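Home Procedures Checklists Training Contact

Gripper Cell Inspection, Soft Goods Handling
16 Jan 2022, by Teresa Rocha

Cell: Stamitz bench, single arm, two-finger gripper
Checked with: Colm Cronin
Result: released for use, 2 open comments

Mark each item OK, FIX or N/A. An item marked FIX needs a comment and a name.

1. Before power

Emergency stop reachable from the operator's chair: OK
Emergency stop reachable from the loading side: FIX
Comment: the button is there, but the Gravska cart gets parked in front of it. Tape the floor and keep the cart outside the tape. Colm.

Floor clear inside the marked zone: OK
Cable to the wrist tied back with slack for full rotation: OK
Comment: one tie replaced. The old one had gone brittle.

Screws on finger brackets tight, paint marks lined up: OK
Finger pads free of cuts and lint: OK
Comment: lint builds up fast on dark fabric jobs. Wipe at the start of each shift.

2. Power on, arm empty

Speed limit in teach mode set to 160 mm/s or lower: OK
Comment: found at 138, left as is.

Stop test from teach pendant: OK
Stop test from bench button: OK
Arm holds position after stop, no sag: OK
Grip force set from the Lynch table for the item class: FIX
Comment: the table taped to the cabinet is the old revision. Print the current one and throw the old one out. Teresa.

3. With item in the gripper

Run 3 picks at teach speed before going to work speed. Use an item from the day's job and not the foam block. The block doesn't fold, so it won't show fabric getting caught in the finger.

Item stays inside the bench area through the move: OK
No fabric pulled into the finger opening or up toward the wrist: OK
Wrist camera view usable with item held: OK
Comment: large black items take up much of the view at close range. Leave enough of the bench grid showing to judge position.

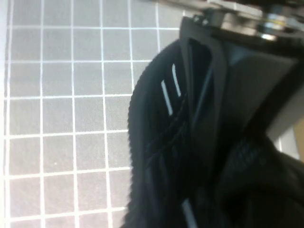 Can an operator pull a stuck item out of the gripper while the arm is paused?
Pause isn't a safe state for hands. Press the emergency stop, wait until the arm is still, then open the fingers with the manual release and take the item out.

4. Shutdown

Gripper empty, arm parked: OK
Pendant on its hook: OK
Log sheet filled in, including any stops during the shift: OK
Comment: write the reason for the stop. "Stopped" by itself is no use at the next inspection.

Next full inspection in March, or sooner if the fingers are changed.

Evosari Handling Lab | Contact the safety desk | Copyright 2022 | Back to top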